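Progress report to the Skimau Fund
Small Rooms strand, second report, covering the period to the end of September
Submitted by the Lenitz Street Reading Room

Where we are

You gave us 356 to make the front table work, and we are pleased to report that most of it has been spent and that the table works. For readers of the first report, which was longer than the table deserved: the old one was a door on trestles. The new one came secondhand from Vlachopoulos, office clearances, at the far end of the canal. It has rounded corners, a pale wood top and no opinions about which way people sit at it. Two members carried it up. The lift was having one of its months.

The table is where people sign in, stamp their own loan cards, wrap books for the post and put down whatever they were holding. The last of these was not in our application but has become the main use.

The stamping station

We bought one red ink pad with a hinged lid and one small stamp. The application asked for two pads, red and black, on the theory that black would mean returned. In the trial month everybody used red for everything and the black pad dried out in a drawer, so we have revised our theory. Loans and returns now go in separate columns on the card, which cost nothing and should have occurred to us earlier.
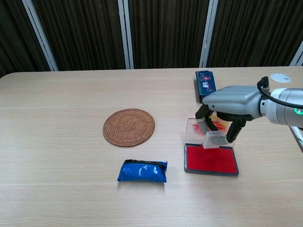

The lid stays up during opening hours. We tried asking people to close it after each use and the result was a good deal of ink on the lid and a certain coolness at the desk. It is wiped down at closing, in principle. Replacement pads are easy to find, and we expect to need two a year at the present rate of enthusiasm.

The round woven coaster is also new, or new to us. It stays on the table all the time, and mugs are supposed to go on it. Compliance is improving. The ring that was on the trestle door has not reappeared on this surface, and we would like that noted somewhere official.

Wrapping and posting

The postal loans started in the spring and are now the part of the work that eats the most time. Tape was the largest item after the table itself. We had been buying the thin kind that splits lengthways and has to be picked off the roll with a fingernail. We changed to Zuris packing tape in the second month and have not gone back. A parcel takes 5 minutes to wrap if the scissors are where they should be. We have not yet measured the other case.

The roll lives on the table with the ink pad, which was meant to be a temporary arrangement until the shelf went up. The shelf has not gone up. The wall behind the table turned out to be less of a wall than we had budgeted for, and the landlord would like a conversation before anyone drills anything.

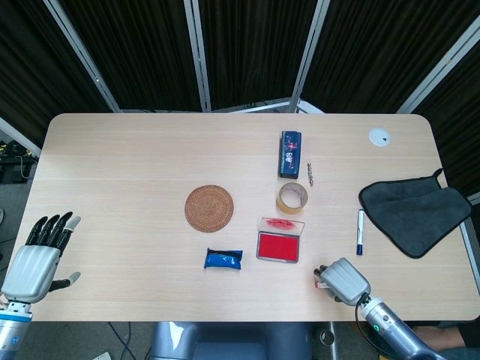

Until that is settled we are working on a one-table policy: if it is needed for stamping or posting, it may stay out, and everything else goes home with its owner at closing. Snacks are the gray area. We had written a rule about snacks, then found that the people who stay late to do the parcels are the same people who bring them, and the rule has been put away for further study.

Lost property is similar. Small items left on the table used to be moved to a box, from which nothing was ever claimed. Left where they are, they tend to find their owners within a week, so we now leave them where they are. This is described in our procedures as the open display method.

Money

The table, tape, stamp and ink pad are paid for, and receipts are attached in the order we found them. The money set aside for the black pad went on tape. The shelf money is untouched and we ask to carry it into the next period. If the landlord says no, we would like to use it for a shallow tray with compartments, to sit at the back of the table and give the stamp somewhere to be.

Next period

Talk to the landlord. Buy the second red pad before the first one gives out. Print the loan cards with the columns already on them, as drawing them by hand has shown us how few of our members own a ruler. The third report will be shorter, or will at least have a shelf in it.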